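木のテーブルとワイヤーかごで、洗ったカップの置き場をつくる

2023年8月20日(日曜日)

うちの台所には水切りラックがありません。二年前に思いきって手放しました。代わりに使っているのが、ワイヤーの浅いかごと、テーブルの端っこ。これが本当に気に入っていて、遊びに来た友人にも毎回すすめています!今回は、かごの選び方から木のテーブルの手入れまで、ふだんやっていることをまとめて書いておきます。

かごは「浅い」「角がある」「底がある」

最初に買ったのは深い丸かごでした。見た目はかわいいのに、カップを取り出すたびに手の甲がふちに当たるんです。今は浅い長方形。これだと横からさっと手が入りますし、テーブルの辺にそろえて置けるので、それだけで片づいて見えます。

底が網だけのものは、水がそのままテーブルに落ちます。木の天板に置くなら、底が板になっているか、薄いトレーを敷けるものがおすすめです。側面がワイヤーなら風は通るので、底がふさがっていてもそんなに困りません。

色は黒が好きです。白っぽい木の上だと輪郭がきりっと出て、中のものも見つけやすい。友人のシーリ・エスコラさんの家は白いかごで、そちらも涼しげですてきなのですが、コーヒーのしずくが目立つのだけは惜しい!とのこと。

カップを入れる向き

持ち手のあるカップは、持ち手を利き手側に向けて入れます。たったこれだけで、朝の寝ぼけた手でもひっかけずに取れるようになります。右利きなら右、左利きなら左。家族で利き手が違う場合は、手前に向けておくとけんかになりません。

ステンレスのマグは、洗ったら先に布でひと拭きしてからかごへ。自然乾燥だけにまかせると白い水の輪が残ります。もう残ってしまった輪には、薄めたクエン酸をふくませた布を少しあてて、よくすすいで、すぐ拭く。つや消し仕上げのものは、磨き筋の方向に沿って拭くとムラになりません。

伏せるか立てるかは迷うところですが、私は拭いたあとなら口を上にして立てます。底のある浅いかごに伏せると、中に湿気がこもりやすいんです。 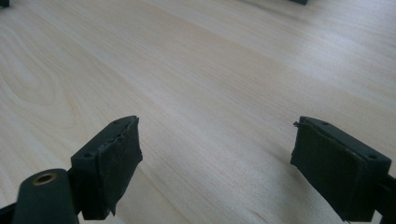
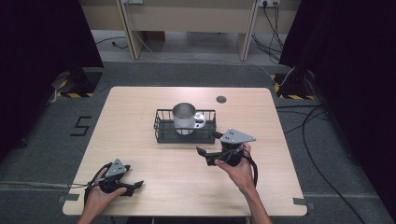
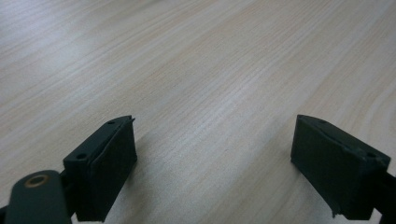

淡い色の木は、木目の流れを見ながら拭くのが楽しい!

木の天板の拭き方

まず、何もない状態にしてから拭くこと。面倒でもかごを一度どかします。かごのまわりだけよけて拭いていると、半年後にかごの形がうっすら浮かんできます(経験者です)。

布は固くしぼったものを一枚、乾いたものを一枚。木目と同じ方向に、端から端まで長く動かします。円を描くように拭くと、光が斜めに入ったときに拭き跡がぐるぐる見えてがっかりします。濡れ布巾のあとは、間をおかずに乾いた布で追いかけてください。

仕上げがオイルなのか塗装なのかわからないときは、目立たない裏側に水を一滴。玉のまま残れば塗装の可能性が高く、すっとしみて色が濃くなるならオイルか無塗装だと思います。オイル仕上げなら年に二、三回オイルを足すとつやが戻ります。わが家は十月にやると決めています。空気が乾いてきて、作業していて気持ちがいい季節です。塗装のテーブルにオイルを塗っても、べたつくだけなのでやめておきましょう。

輪じみができたら

塗装面の白い輪じみは、ドライヤーの弱い温風を離して当てると薄くなることがあります。20秒当てたら休む、をくり返して、手で触って熱く感じたらすぐ中止。それで変わらなければ深追いしません。

オイル仕上げの黒ずみは、細かいサンドペーパーで木目に沿って軽くなで、粉を払ってからオイルを薄くひと塗り。しみの場所だけ集中してこするとへこむので、少し広めにぼかすのがコツです。オイルをふいた布は自然発火することがあります。水にひたして、袋に入れて捨ててください。これだけは必ず!

配線穴まわりの掃除

机を食卓や作業台に使っていると、天板に配線用の丸い穴があいていることがありますよね。あのふちに粉や細かいごみがたまります。綿棒を水で少し湿らせて、ふちをくるっと一周。外せるタイプの枠なら、外して中性洗剤で洗い、完全に乾かしてから戻します。びしょびしょの布をかぶせるのは厳禁で、穴の切り口は水を吸いやすく、ふくらむと元に戻りません。

かご自体の手入れ

週に一度、台所用の中性洗剤とやわらかいブラシで。ワイヤーが交わるところと、底の四すみに汚れが残りがちです。洗ったあとは逆さにしてタオルの上へ。黒い塗装がはげたところは錆びてくるので、布巾を一枚敷いてしのぎつつ、次のかごを探しはじめます(探すのも楽しい!)。

足の裏にあたる部分には、小さなフェルトを貼ってみてください。天板に傷がつきにくくなりますし、朝早くに動かしても音が静かです。フェルトは濡れるとへたるので、汚れたらはがして新しいものに貼り替えています。

次回は引き出しの中の話を書きます。スプーンの仕切りを作り直している最中です。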